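Sơn Lâm
6/18/24

Thread on reusing cartons, written up after packing a two-bedroom unit for the move to Mernton. Mostly notes on tape, because tape is where I lost the most time. Metric throughout. No discount codes.

Starting stock was second-hand single-wall corrugated, collected from work and from two neighbours. Free, mixed sizes, mixed ages. I bought new cartons only for the crockery. Those were Bander double-wall and I have no complaints about them.

First sort is by compression, and you can do it by hand. Stand the carton up, flaps open, push down on two opposite corners. If the wall bows out and comes back, keep it. If it creases and stays creased, it goes to recycling or gets cut up for layer pads.

Scuffs on the face mean very little. A crushed vertical corner matters a lot, as the corners carry most of the stacking load. I threw out cartons that looked nearly new because of one soft corner, and kept some ugly ones.

Damp is the other reject. Board that has been on a garage slab over winter feels limp and smells of it. Drying it out in the sun gets the smell down but I would not put books in it afterwards. Doona covers, fine.

Old labels. Peel or black out every address and barcode. If a label takes the top liner off with it, don't tape over that patch and expect much. You're then sticking to loose fibre.

Tape. I used three kinds and logged which cartons got which, in a spreadsheet, because I was going to have the argument with my brother anyway.

1. Leka clear acrylic, 48 mm. Slow to grab, improves after a day. Quiet enough to use after the kids are asleep.
2. Zurkau hot melt, 48 mm. Grabs straight away, loud, less happy in a hot shed.
3. Gummed paper, needs water. Best bond of the lot on clean board. Useless on anything already taped.

Total sealed: 162 cartons. That includes the shed, which I had been leaving out of every estimate since March.

Failures, meaning a seam that had lifted by the time the carton was loaded: 2. Both were on dusty board, both taped by me, late, without wiping first. A dry rag along the seam before taping is enough. I stopped skipping it.

Strip length. Run past each end of the seam and fold at least 50 mm down the side panel. Most of the holding is done by that leg. People cut it short to save tape and then add a second strip across the middle, where it does nothing.

Bottom seams got two strips, overlapped by half a width. Top seams got one unless the contents were heavy. Books, tools and the jars got the H pattern: centre seam plus both short edges.

On quantity: I bought 1000 metres across all rolls and it was enough, with part of a roll left. My first spreadsheet said 2000 because I had costed the H pattern for every carton. Don't do that. Linen does not need it.

Dispensers. The big pistol-grip ones are faster on a bench. On the floor I prefer a small handheld one. Less weight in the wrist, and it's easier to keep low and flat at the end of the seam. Check the teeth before you start. A blunt blade stretches the film before it cuts, and the stretched end is the bit that curls up later.
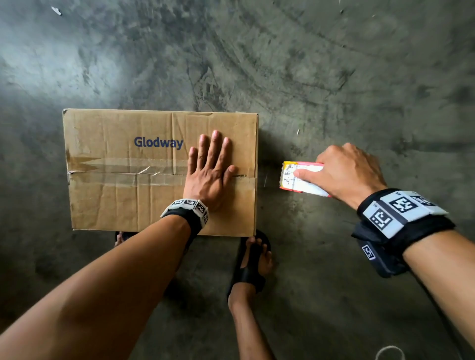

Flat cartons get handled differently from full ones, because there is nothing inside pushing back against the tape. You have to supply the resistance yourself: one palm down on the board, fingers spread, and the dispenser held level in the other hand with the cutting end toward the box. The tape across the middle of the Glodway one also shows what I mean about wrinkles and bubbles. Each of those is a stretch of adhesive touching nothing. A few bubbles don't worry me. Lifted or torn patches near the end of a seam do, and that is where they tend to turn up, at the fold over the edge.

Fix for a lifted end: trim back to tape that is properly stuck, wipe, lay a new strip that overlaps the sound part by a hand's width and carries on round the side. Rub it down with the edge of a ruler. Pressing harder with your thumb leaves ridges.

Do not pull old tape off to start clean unless it comes away easily. On older board it takes the liner with it and you end up worse off than when you started. Go over the top.

A concrete floor is a decent surface for this. Flat, hard, doesn't flex when you lean on it. Sweep it first or the grit ends up on the adhesive. Put something under your knees.

Marking: two adjacent sides and never the lid. Lids are invisible once stacked. Room, then contents, then a running number that matches the list. Marker on board, as most markers smear on clear tape.

Stack heights in the truck: four for single-wall, five for the Banders, heaviest at the bottom, seams all facing up. Stagger nothing. Corners over corners.

Spreadsheet is a mess but I'll tidy the tape tab and post it once I find which carton the printer cable is in. According to the list it's in the one marked KITCHEN / MISC.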